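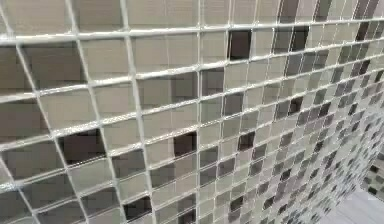
Simulated wall tile, up close. Grout this white exists only in software.

Household tips: reading a robot kitchen study before you believe it

Every few months somebody sends me a headline saying a robot has learned to tidy a kitchen, and would I please stop writing about vinegar. So in July I sat down with the Olora report, start to finish, with a pencil. Olora is the practice kitchen the Dendora group built in software, and the claim is that a robot trained in it picks up household chores faster than one trained any other way. Maybe. My tips for reading this sort of thing follow, and they work for vacuum ads too.

Find out where the kitchen is. Olora is computer graphics from floor to ceiling. A drawn counter has no syrup ring on it unless somebody draws one. Look for the words "in simulation," which in this report turn up on page 2 and then go missing until the appendix.

Find the number of tries. The headline result rests on 294 runs. The training took 600 practice sessions per chore, and I have never given any helper in my house that many chances to put a mug away.
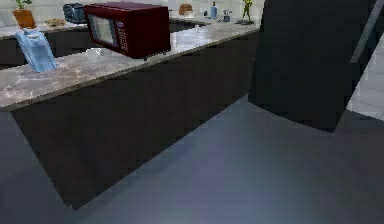
Ask what counted as done. In the Olora scoring, a mug counts as moved if it ends up inside the target area, and the report doesn't say whether it has to be upright. In my kitchen that is the difference between a clean counter and a coffee-colored one. Before you compare two machines, write down your own idea of "done" for one chore, such as wiping under the toaster, and see if either maker tests for it.

Check what was allowed to move. The authors shuffled the small items between runs and left the counters alone. Fair enough, but a real counter also has mail on it. If you're trying out any gadget at home, test it on a messy evening around 6 p.m., then again after you've cleared up. Keep both results.

Look for the real-world test. There is one. The team took the trained system to a test flat in Stastholm and ran it 39 times. The success rate is given only as a bar on a chart with no figure printed beside it, and I held a ruler to it and was not impressed.
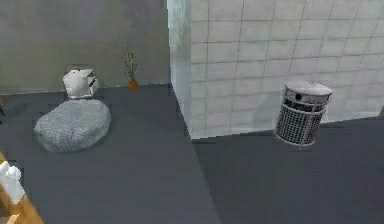
Does a good score in a simulated room tell me whether a robot could tidy my living room?
Only a little. It shows the method can learn that room under those rules, and you'd still want a test in several lived-in homes with the failures listed.

I will say the Ho method, their trick of replaying failed grabs at half speed, looks sensible, and they do publish the failures for that part. I'd like to see it tried on wet dishes. Until then the vinegar column is back next month, with hard water stains on faucets.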